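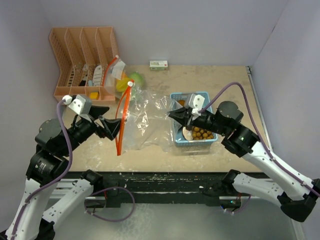 Progress report to Trasell, packing and storage project
Prepared by Dalal Shboul, 2/17/11

Where we are
We're in very good shape! Your grant let us order 700 clear slider bags, and 200 of them are already on the shelves at the Azar site. The rest are boxed and waiting for the second room. Families who borrow from the toy and craft library now get small items in a bag they can see through, and the front desk spends far less time opening things to find out what's inside.

The bags
We went with a large size, clear all over, with a bright orange-red zipper strip and a white slider. I wasn't sure about the strong color at first, but I've come around completely. On a bag that is see-through everywhere else, the strip shows you at a glance which side opens. Small round pieces go in first and bulky ones after, and the light blue baskets stay next to the worktop so the loose things have a home until they're bagged.

Sebastian Neagu wrote the packing sheet, a single page now taped up at both tables. The step people ask about most is the closing one, so he rewrote it:

1. Lay the bag flat and bring the two red tracks together at the end where the slider sits.

2. Hold the strip close to the slider, take the slider by its sides and draw it along. Go slowly over the wrinkled parts - the tracks like to part there. 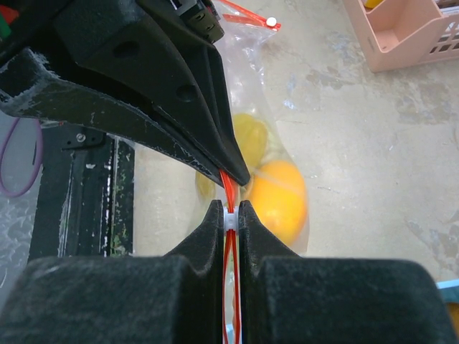 3. Run a thumb down the whole strip, then put the bag on the shelf with the zipper facing out.

Spending
Bags and baskets came in under the October estimate. We have held back 100 bags as spares for torn ones and 11 shelf labels still need reprinting (my typo, sorry).

What's next
The Zundska room opens to borrowers once its shelving is up. Sebastian would like to try a smaller bag for beads and buttons, and I agree with him. We'd need your okay to move part of the label money over for that - a short note back is plenty.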